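Search this site
Enter keywords

The old Corn Hall gets its clock back

Sunday, October 8, 2023
By Wen-hsiung Yau
1 min read 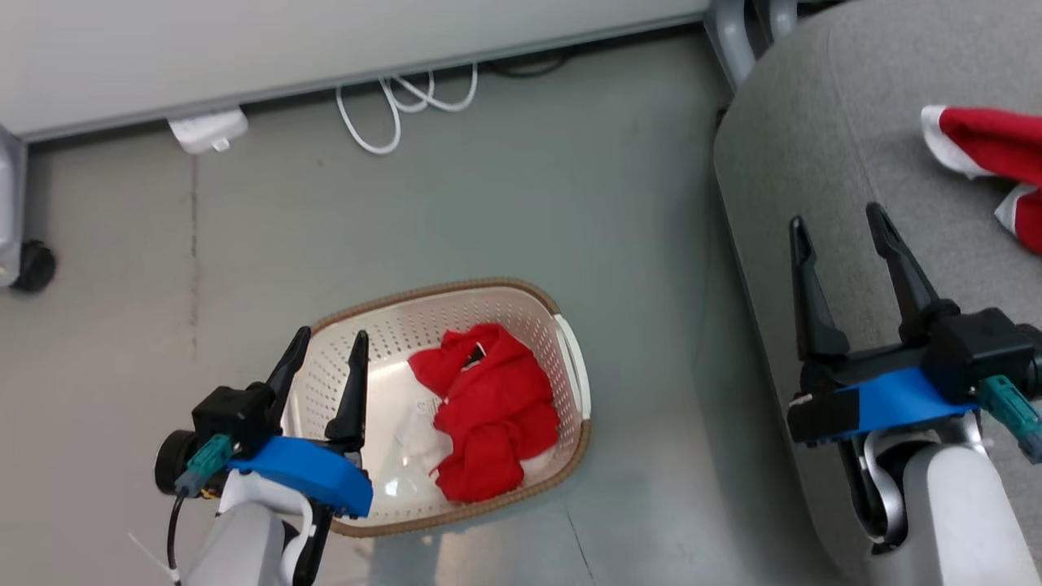 A red cloth in a basket on the floor.

The clock of the Corn Hall in Jullura is again in its tower, after repair by Vulton. The hall was opened in 1836 for the grain merchants and served later as a school and a dance room. Its clock has 4 faces, and the north one is still the original. The stairs have 89 steps – please wear good shoes. Visits start from the Fareck Street door later in October.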